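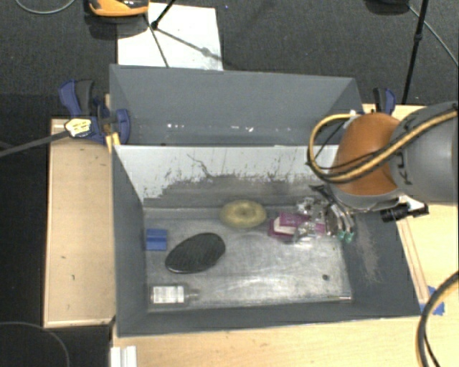 August – Rosska trial kit, bin picking

Second afternoon with the Rosska fingers and I'm a fan already! Setup took less time than lunch, and the green tips go on without tools.

Ran the mixed bin at the default grip force: 364 attempts, 300 good picks. Very happy with that for a kit straight out of the case. The small blue block is easy for it, every time. The clear crinkly stuff is still where most misses come from – I want to try the Lo setting there, before we touch the Osa planner at all.

Kit weighs 560 g with its bracket, so we're fine on payload.

To do: ask Brornville for spare tips and the price past the trial. Recheck the clamps before the next run.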